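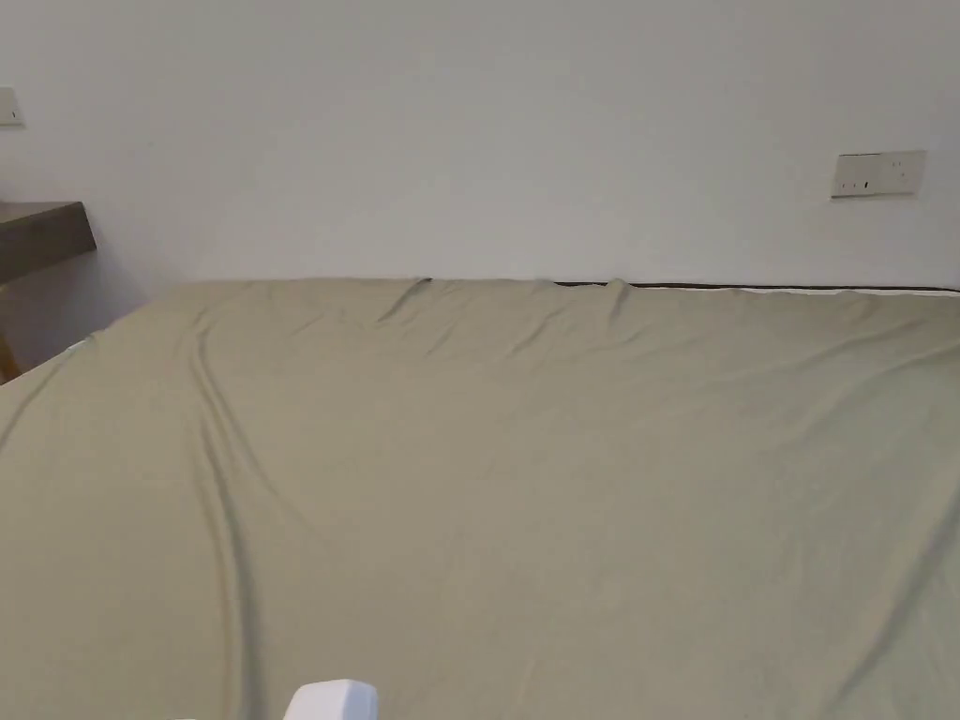
**Figure 4.** Head camera view from the bed-making set. The fitted sheet leaves a narrow pale band exposed along part of the far edge of the mattress. The tip of the hand-held gripper is at the bottom.

### 4.2 Collection of bedding episodes

Bedding episodes were gathered in furnished rooms at the Griffiths site between the spring and November. The set contains 177 episodes, recorded by 8 operators using the Rondeo hand-held gripper. Each operator worked alone and received a short written task, such as "smooth the sheet" or "cover the far corner," with no instruction on the order of movements.

Fitted sheets proved harder to label than pillows or folded blankets. A sheet has few fixed points, and the folds that matter to the task may be shallow. In Figure 4, for instance, a long curved fold runs toward the near side of the bed, while two small pleats lie along the far edge. Annotators marked folds and exposed mattress edges separately, following the Voltidwood labeling guide – the same guide used for the table linen set in Section 4.1.

Two annotators labeled every episode. Where they disagreed on whether an edge was covered, the episode was returned to both for a second pass, and any remaining conflict was recorded as "undecided." Such episodes were kept for training but left out of the Wekness test split. Plain walls and wall plates were left unlabeled throughout.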